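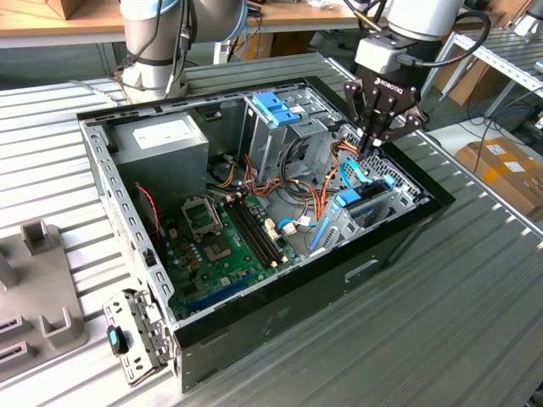
Speaker notes – Asset retirement and spare parts at the Eltholm site
Amber Van den Broek, afternoon session

Slide 1. Title
Name, role, one sentence on Eltholm: single office, mixed fleet, leased and owned. Go straight on.

Slide 2. Starting position
In March the asset register listed 228 desktops. The network scan found fewer. The difference was machines in storage with no status recorded. Explain that "in storage" was a free-text field with no end date.

Slide 3. Status codes
Old list had 29 codes. Read out two or three, no more. New list has five: in use, spare, repair, hold, retired. Every code except "in use" now carries a review date. Rianne Claeys wrote the migration script – refer detailed questions to her.

Slide 4. Retirement sequence
Order matters. Owner sign-off, backup check, drive out, drive logged by serial number, then the rest of the case. The drive never travels with the chassis. If a serial can't be read, the unit goes to hold and stays there until two people have signed the form.

Slide 5. What we keep
Memory, power supplies that pass a load test, drive brackets for models still in use. We don't keep motherboards. Testing one takes 40 minutes and demand was close to zero. Expect a question here from the Bragança people, who do keep them. Their fleet is older and the numbers are different.

Slide 6. Storage limits
Shelf cap is 80 parts. When the cap is reached, oldest out first. Fidau collects the surplus and returns a weight note for each load. File the note against the batch, not the single asset.

Slide 7. Odex integration
Register now exports to Odex every night. Known fault: retired units reappear if the export runs during the scan. Workaround is to start the scan after 4 a.m. Fix is pending. [Skip this slide if short of time]

Slide 8. Open items
Laptops are out of scope. Monitors have no serial capture yet. Leased units follow the lessor's process and need a separate code.

Questions. Repeat each one into the microphone before answering.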